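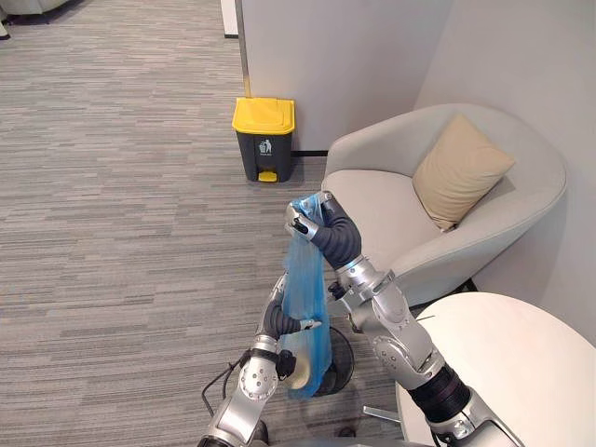
Bag held between both arms over the mesh wastebasket, lounge corner.

About Samgate

Small company, one service. We set up two-arm robots for office cleaning rounds and then we look after them. Waste baskets mostly. Started in September with a single machine called Rallis, still our main one. Office in Prarkov, the lounge is also the test floor.

What we do on a setup

First visit is nearly all measuring. Basket height, rim width, how far the nearest chair leg sticks out. Then the bag routine: pinch the top, pinch lower down, stretch, lower into the basket. Sounds simple. Thin bags cling to everything and each office buys a different kind, so grip force gets set per site and written on the card inside the back panel.

Arms get zeroed before every tuning session. Both of them, even if only one was touched. Cable loop on the left arm gets checked by hand through the full reach, slack enough to bend the elbow, not enough to catch on a table.

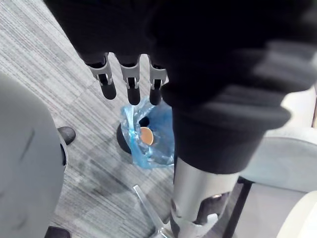

Wrist view, fingers over a lined bin next to a chair base.

Under desks is the slow part. Chair bases, casters, not much room for a hand that size. We teach the approach from 2 sides and keep whichever one clears the chrome. If neither does we ask the client to move the bin, and most say yes.

Looking after it

Every 40 running hours: wipe fingertip pads, check elbow cap screws, look over the black sleeves for splits. Dust gets in the folds, use a soft brush, no air gun please. Pads are swapped in pairs. We log all of it in Burnuser, our own service notebook, and clients can read there pages any time. Rallis is at 1,416 bag changes in the log as of Dec 3, 2025.

Repairs are done on site when we can. Wrist sleeve, finger, camera cable, those are all same-day. Anything inside a joint comes back to Prarkov and takes longer, we'll tell you how long once its open. 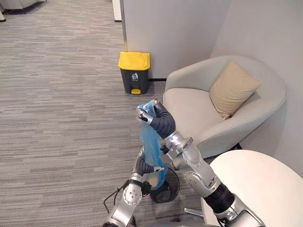

Working with us

Write to the service desk through the contact form. Send the floor plan, basket model and bag size if you have them. Setup quotes go out in 2 working days. Visits to the test floor are fine, just book first.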